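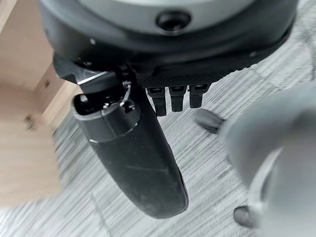
浅灰色外壳下缘的深色圈边，左右各有一颗小螺丝。

末班渡船

一、水位

吉朗·西雷加二月里接到通知，亚努拉河上的渡船开到月底为止。通知是从普拉斯桥寄来的，信封上把他的姓拼错了一个字母。他看完，把信折起来塞进外套内袋，照常去码头看水位尺。

水位尺钉在第二根木桩上，最下面一段漆掉光了，只能凭手摸刻痕。他摸了一遍，在本子上记了数，又去解缆绳。对岸卢洛夫那边已经有人站着等，是布若佐夫斯卡太太，提着两只空桶。她每隔一天过河打一次煤油，卢洛夫的铺子也卖煤油，她嫌那家掺水。

“听说了？”她上船的时候问。

“听说了。”

“那我以后上哪儿打煤油？”

“上游有桥。”

“桥要走四个钟头。”

吉朗没有接话。他发动机器，船尾冒出一股黑烟，往下游飘了一段才散。布若佐夫斯卡太太坐在靠右的长凳上，把两只桶夹在膝盖中间。她坐那个位置坐了四十年，凳面上有一块比别处光滑。

船到河心，风大起来。她用手按住头巾，说她丈夫就是在这条船上跟她求的婚，那时候开船的还是吉朗的师傅。师傅听见了，把机器关掉，让船自己漂，漂到她答应为止。

“漂了多远？”吉朗问。

“差点漂到采石场。”她说，“我是故意拖着的，那天天气好。” 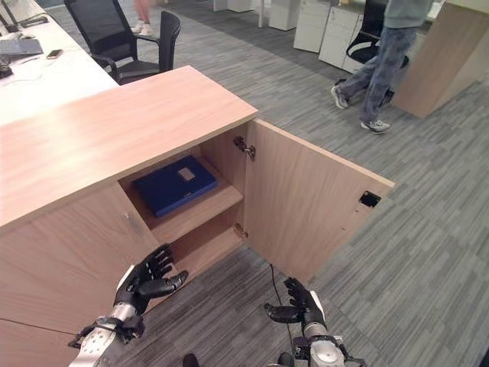 吉朗跟师傅学船那年二十出头，刚从南边来，一句本地话也不会。师傅教他的第一个词是“慢”，第二个词是“绳”。头一个冬天他在船舱里睡，半夜要起来敲船帮上的冰。师傅睡在岸上的小屋里，听不到敲冰的声音就会披着大衣出来骂他，骂完了再一起敲。骂人的话他学得最快，后来才知道有几句不能当着乘客说。

师傅死后，小屋归了他。屋里留下一张床、一把缺了靠背的椅子和一摞记水位的本子。最早的一本封皮被老鼠咬过，字迹还看得清。师傅记水位从来不写别的，只有一页上多出一行：“今日停航，女儿出嫁。”

吉朗没有女儿。他在那一页夹了一根火柴棍，时不时翻出来看看。

二、名单

最后一周，坐船的人忽然多了。有几个他从没见过，说是小时候坐过，特意带孩子来再坐一回。有个男人从城里来，站在船头照了很多相，下船的时候问他能不能把救生圈卖给他。吉朗说救生圈是公家的。男人又问那块写着票价的牌子卖不卖，吉朗说也是公家的。

“那什么不是公家的？”

吉朗想了想，说缆绳是他去年自己掏钱换的。男人看了看缆绳，没有再问价。

小学的老师领着孩子们来了，十二个，把船坐得很满。老师要他讲讲这条河。他站在舵旁边讲了一会儿，讲哪里有暗滩，哪里的水看着平其实急，讲到一半发觉孩子们都趴在船舷上看一只鸭子，就停了。只有一个小姑娘还望着他。

“船以后去哪儿？”她问。

“拖到普拉斯桥去。”

“去了做什么？”

“放着。”

小姑娘把这个回答琢磨了半天，又问：“那你呢？”

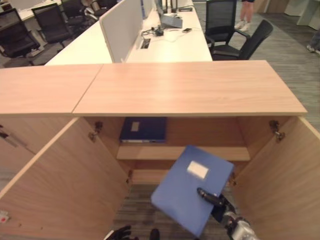 那天晚上他煮了一锅土豆，吃了一半，另一半倒给了码头上的狗。狗不是他的，平时也不大理他，吃完就走了。他坐在门槛上擦那盏航灯，灯罩里积了一层烟灰，布擦黑了三块才见亮。对岸的窗户一扇一扇暗下去，布若佐夫斯卡太太家的总是最晚。

他想过搬回南边。姐姐写信来说家里的老房子还空着一间，院里的树结的果子没人摘。信他看了好几遍，回信写了个开头，写到“姐姐，我这里”就写不下去了。他现在用两种话都能想事情，可是想到河的时候，脑子里冒出来的全是师傅教的那些词。

月底那天下着小雨，他开了和往常一样多的班次。末班只有布若佐夫斯卡太太一个人。她没有提桶，手里拿着一个纸包。船到河心，她说：“把机器关了吧。”

吉朗看看她，把机器关了。

雨落在篷布上，声音很密。船头慢慢转向下游，岸上的柳树从他们旁边移过去，接着是洗衣台，接着是一段塌了的石墙。她打开纸包，里面是两块罂粟籽蛋糕，递给他一块。蛋糕有点干，他吃得很慢。

看得见采石场的时候，他重新发动了机器。

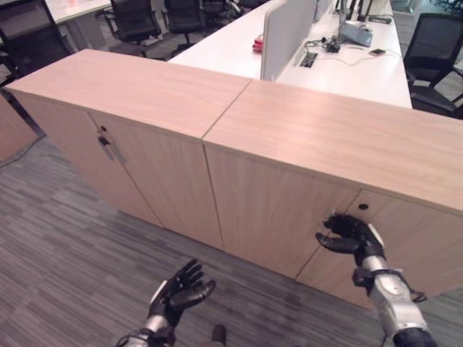

三、四月

2024年4月26日，普拉斯桥来了一条拖船。开拖船的是个年轻人，嫌缆绳太粗，缠了两次都没缠好。吉朗跳上去替他打了结。

“您跟着去吗？”年轻人问，“有张单子要签字。”

“在这儿签也一样。”

他在拖船的引擎盖上签了字，这回姓拼对了。拖船拉着渡船往下游去，船尾上那块票价牌还挂着，被风吹得一翻一翻。布若佐夫斯卡太太站在对岸，头巾是灰的。她举了一下手，吉朗也举了一下。河面太宽，喊什么都听不清，两个人就这么站着。

拖船拐过弯去以后，他走到第二根木桩那里，蹲下来摸了摸刻痕。水比昨天涨了两指。他回屋拿本子记下来，又从火柴盒里抽出一根火柴棍，夹在这一页。

隔了一天，他从村里借来一条小划子，船底刷过一遍新漆，气味很冲。他在上面放了两只空桶，往对岸划过去。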